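12/2/18
By Rosário Moreira

The Second Arm

Fikri had 91 lines in the budget and loved every one! "Two arms," he told Lăcrămioara, tapping the page, "and grippers, and spare fingers (we'll want spares)."

"Kindale will pay for one."

"Then ask them in May for the other. Come and look at the processor in its holder, come on!"

She went, and she was already moving 10 lines around in her head.

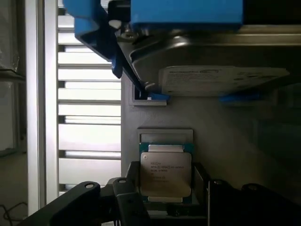
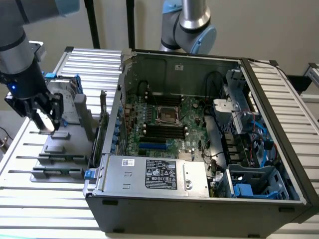 The processor in its holder, first; the open computer and parts tray, second.

Contact | © Leitão Stories | Back to top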